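About Kandover

Kandover is a furniture repair and refinishing school. We opened in 2000 with one bench and a borrowed set of clamps, and we now teach 40 students a term in two rooms on the Rind side of town.

Most of our students have day jobs. They come in the evening with a chair that wobbles or a dresser that belonged to a grandparent, and they work on that piece until it is finished. Beginners start with glue joints and sanding. After that they choose between caning, veneer, and drawer work.
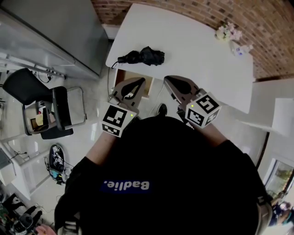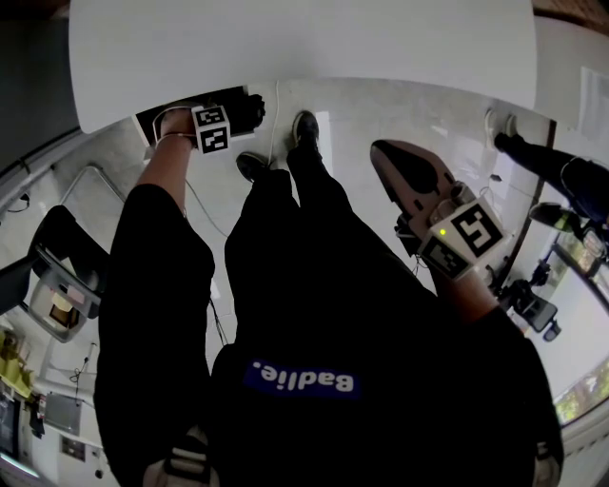 At the table, seen from above

Kandover Course Book, page 32

The basic course is called Zarkano, after the street where we first rented space. It runs twice a year, and the second session ends in December. The advanced course, Cinard, is by application. Bring two finished pieces or good photos of them.

Tuition covers glue, sandpaper, and shellac. Hardware is extra, and we keep a stock of old pulls and hinges for sale at cost. We don't take in repair work from the public — the benches are for students only.

Our lending library has 700 books and trade catalogs. Students may borrow two at a time. Former students can use it too, if they call first.

Parking is behind the building. The front door sticks, so push hard.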